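Basket tilts when two arms lift it, planner says plan is OK

Asked Sat 26 January

I use Didance for planning with two arms. The task is ball into basket, then lift. Planning takes 19 ms, but the segmentation often joins the basket's shadow to the basket, so the grasp point on the rim is wrong. 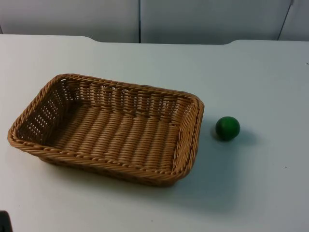
Basket and green ball on the white table.

I recorded 111 runs and the error is always on the right side. Should I change the mask or the controller?

Answer 1
Try the newer version.

Answer 2
Mask first. Remove all points lower than the rim height, then fit the box again. 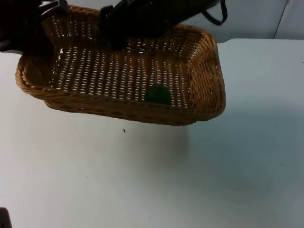
After this, look at the controller. If each arm follows its own trajectory, a small delay is enough to tilt the load - put both on one clock, 100 Hz is fine. In Cakano it is the "sync" setting, off by default.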